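Bloxham Pink Cotton Towel, 400 gsm: Review After Repeated Washing
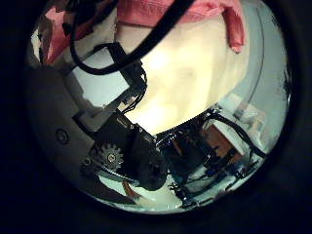
Pink fabric under warm light. The piece on the right reads closer to salmon.

Bloxham sells this towel in four colors and one weight. I bought two in pink in May of last year and have used them in rotation since then. They replaced a pair of Foleo towels of the same nominal weight, so most comparisons below are with those.

Construction

The body is looped cotton on both sides, with a flat woven band near each end. The side hems are folded twice and stitched in a single row. On one of my two towels the stitching wandered off the fold for a short stretch near a corner. It has not come undone, but it should have been caught before packing. The hanging loop is sewn into the long side, which I prefer, as the towel then hangs at half its length and clears the floor on a low hook.

Color

The catalog calls the shade "Coral Rose." In daylight it is a plain mid pink. Under a warm bulb it shifts toward salmon, and folds and creases look a good deal darker than the flat areas. Buyers matching an existing bathroom set should check it in their own lighting. Dye loss was visible in the first two washes and negligible after that. I washed them separately for the first 4 cycles as the label asks.

Absorbency

Poor when new. There is a finish on the cotton that repels water until it has been washed out, and this took three cycles without softener. To get a figure, I poured 200 ml of water onto a tray and laid the folded towel on it for one minute. The new towel left a clear film behind. After the third wash the tray was damp only at the rim. The Foleo did as well from the start.

Drying time

On an indoor rack with the window closed, a fully wet and spun towel was dry in 310 minutes – slower than I would like, and the woven bands were the last part to dry. Folded over a hook, it stays damp at the crease overnight.

Wear

Some pulled loops, all near one end. I trimmed them flush and they have not run. Lengthwise shrinkage is small but noticeable when the towel is stacked with an unwashed one. The bands have shrunk more than the body, so the ends pucker slightly.

Alternatives

The Rustato waffle towel dries faster and takes less shelf space, but it feels rough to anyone used to loops. The Brendo is softer out of the package and sheds far more lint.

Verdict

Acceptable at the sale price, a little expensive at full price. I would buy it again for the weight and the position of the loop, after checking the hems.

Posted Mar 31, 2019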